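Premovell would like your desk drawer back
**For release: November**
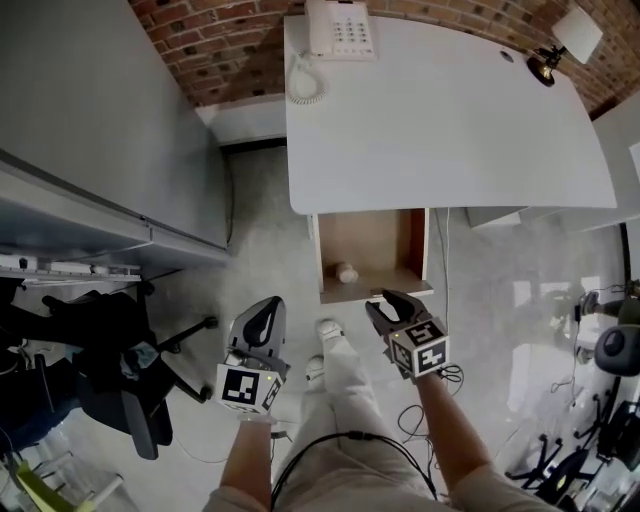
## Grevbridge furniture firm starts a drawer-clearing service for small offices

GREVBRIDGE – Premovell, the office furniture firm best known for desks that do not wobble, has started a service for people whose desks are fine and whose drawers are not. Drawer Day sends two people to an office to empty, sort and refill every drawer on the premises. They have seen worse than yours.

The idea came out of a survey of 304 office workers in Grevbridge and Ultthorpe. Of those, 286 said they owned a drawer they would prefer a visitor not to open. The other 18 were asked again and asked for more time.

"We make a clean white desk with a rounded corner and a neat hole for the cables," said Evelien Hermans, head of product. "Then we come back a year later to fix a hinge and there are soy sauce packets in the drawer. We had to decide whether that was our business. We decided it was."

## What happens on the day

The crew arrives at 8 a.m. and starts with one drawer per desk. Everything comes out onto the desktop, where the owner has to look at it. Things worth keeping go back in. Batteries are tested. Keys that fit nothing are put in an envelope marked "Keys" and handed to the office manager, who will lose it in the usual way.

Cables get the same treatment, including the ones that wander across the floor. Clothes living on the backs of chairs are moved to a hook on request. The desk phone stays where it is, and its cord is untangled at no charge.

"People apologize a lot," said Cosmin Pascu, who leads the crew. "One man told me the drawer was like that when he got it. He had been there 16 years."

## Price and booking

Drawer Day costs $900 for an office of up to 16 desks – tall cabinets are quoted separately, after someone has been brave enough to open them. The first bookings are in Grevbridge, with Ultthorpe to follow once the crew has caught up on sleep.

Offices that buy new Premovell desks get a first visit free. They also get new drawers, which arrive empty.

**Press contact:** Koen De Graaf, Premovell, Grevbridge. Please call before noon. His notepad is in the second drawer down, and he may need a minute.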